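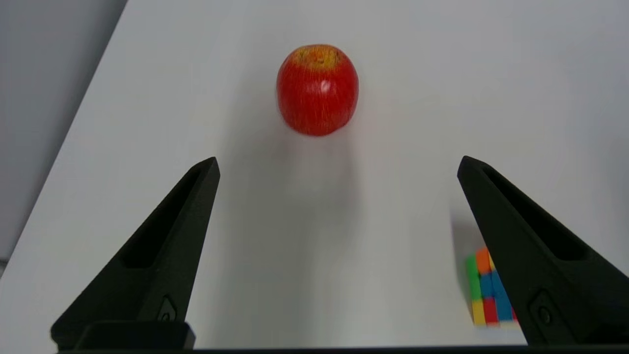
Pressemitteilung

Ein Apfel, ein weißer Tisch und sehr viel Zeit: Brikcombe lädt im Oktober zu den Apfeltagen in die Arango-Halle ein

Cavomow. Wer im Herbst über den Markt geht, greift meist schnell zu, ein Kilo von den roten, ein paar gelbe dazu, und schon ist man am nächsten Stand. Die Obstgenossenschaft Brikcombe möchte ihre Gäste in diesem Jahr dazu verführen, ein wenig länger stehen zu bleiben, und hat deshalb für den Oktober ein Programm zusammengestellt, auf das sich alle Beteiligten schon seit dem Frühjahr von Herzen freuen. An fünf Tagen dreht sich in der Arango-Halle in Cavomow alles um den Apfel – um sein Aussehen, seinen Duft, seinen Geschmack und natürlich auch darum, was man in der Küche mit ihm anfangen kann. Los geht es am Samstag um 10 Uhr, der Eintritt ist frei.

Gezeigt werden 25 Apfelsorten, die meisten davon aus den Gärten und von den Streuobstwiesen rund um Cavomow. Einige sind alte Bekannte, die in jedem Hofladen liegen, andere stehen nur noch als einzelne Bäume an Feldwegen und werden von den Familien geerntet, denen die Wiesen gehören. Für diese Sorten hat die Genossenschaft im vergangenen Herbst einen Aufruf gestartet und war von der Resonanz überwältigt: Körbeweise kamen Früchte in der Annahmestelle an, manche mit einem handgeschriebenen Zettel, auf dem stand, wie die Großmutter den Apfel genannt hatte. Nicht jeder dieser Namen ließ sich in den Büchern wiederfinden. Auf den Schildern in der Halle stehen sie trotzdem.

Genau hinschauen lernen

Das Herzstück der Apfeltage ist die Schautafel, die eigentlich gar keine Tafel ist, sondern eine lange Reihe weißer Tische. Auf jedem liegt eine einzige Sorte. Entwickelt wurde die Idee gemeinsam mit der Werkstatt Nutonow, die sonst Lernmaterial für Grundschulen gestaltet und sich mit viel Geduld in die Welt der Pomologie eingearbeitet hat. Auf einer hellen, ruhigen Fläche wirken die Farben eines Apfels viel kräftiger als in der Kiste, und auch feine Unterschiede in der Form fallen auf: ob eine Frucht eher flach gebaut ist oder ein klein wenig höher als breit, ob die Schale glänzt oder stumpf bleibt, ob das Rot gleichmäßig deckt oder in schmalen Streifen über die Seite läuft.

Besonders ans Herz legen möchten wir allen Gästen den Blick von oben. Von der Seite kann ein Apfel tiefrot erscheinen, und dann dreht man ihn ein Stückchen und hat plötzlich eine gelbe Sonne vor sich! Rings um die Stielgrube liegt ein buttriges Gelb, darüber feine rote Striche und Tupfen, die nach außen streben wie mit dem Pinsel gezogen und am Rand zu sattem Rot zusammenfließen. In der Mitte sitzt der kurze, helle Rest des Stiels. Wer mag, nimmt sich Papier und Buntstifte und versucht, dieses Muster nachzuzeichnen. Die schönsten Blätter hängen wir während der gesamten Apfeltage an der langen Wand der Halle auf. 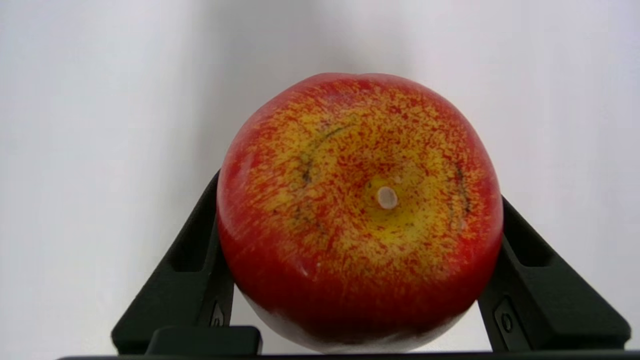 Probieren, riechen, vergleichen

Beim Anschauen soll es selbstverständlich nicht bleiben. Von 16 Sorten gibt es an der Probiertheke kleine Spalten zum Kosten, frisch aufgeschnitten und nach Geschmack geordnet, von mild und süß bis zu den herben Kandidaten, bei denen sich der ganze Mund zusammenzieht. Gerade diese sauren Äpfel haben unter den Bäckerinnen und Bäckern der Region eine treue Anhängerschaft, und wer einmal einen gedeckten Kuchen damit gegessen hat, versteht das sofort. Zu jeder Sorte liegt eine Karte aus, auf der Reifezeit, Lagerfähigkeit und eine Empfehlung für die Küche vermerkt sind. Die Karten dürfen gern mitgenommen werden.

Ein paar Hinweise für zu Hause geben wir schon heute weiter, denn danach werden wir an unseren Ständen am häufigsten gefragt. Äpfel lagern am liebsten kühl und dunkel, bei etwas Luftfeuchtigkeit und nebeneinander statt übereinander. Früchte mit Druckstellen gehören nicht ins Lager, sie kommen gleich ins Mus oder in die Pfanne. Kartoffeln und Äpfel sollten getrennte Wege gehen. Und ein kleiner Fleck auf der Schale ist meistens überhaupt kein Grund, einen Apfel liegen zu lassen.

Vormittage für Schulen und Kindergärten

Werktags gehört die Arango-Halle von 9 bis 12 Uhr den Kindern. Nutonow hat dafür ein Heft vorbereitet, das mit wenig Text auskommt und dafür umso mehr Platz zum Malen, Kleben und Notieren lässt. Gedruckt wurden 800 Stück, die kostenlos an die angemeldeten Gruppen gehen. Die Kinder suchen sich einen Apfel aus, beschreiben ihn so genau wie möglich und legen ihn dann zurück zu den anderen – und eine zweite Gruppe muss ihn allein anhand der Beschreibung wiederfinden. Bei der Probe im Frühsommer, damals noch mit Lageräpfeln, wurde dabei so eifrig diskutiert, dass die Pause um ein gutes Stück nach hinten rutschte.

»Wir leben alle mit Äpfeln, vom ersten Brei an, und trotzdem könnten die meisten von uns keinen einzigen aus dem Gedächtnis malen«, heißt es aus dem Vorstand der Genossenschaft. »Wenn unsere Gäste nach Hause gehen und ihren Obstkorb mit ein bisschen mehr Neugier betrachten, dann haben wir einen wunderbaren Herbst gehabt.«

Bestimmung mitgebrachter Früchte

Am Samstag ab 14 Uhr können Besucherinnen und Besucher eigene Äpfel bestimmen lassen. Bitte bringen Sie von jedem Baum mehrere gesunde, ausgereifte Früchte mit, ungewaschen und nicht poliert, möglichst mit Stiel. Hilfreich sind außerdem Angaben zum Standort und zum ungefähren Alter des Baumes.

Informationen und Anmeldung

Die Halle ist barrierefrei zugänglich, Kaffee und Apfelkuchen gibt es im Foyer. Gruppen melden sich bitte bis Ende September im Büro der Obstgenossenschaft Brikcombe in Cavomow an, für Einzelbesuche ist keine Anmeldung nötig. Medienvertreterinnen und Medienvertreter sind am Samstag bereits ab 9 Uhr herzlich zu einem Rundgang eingeladen.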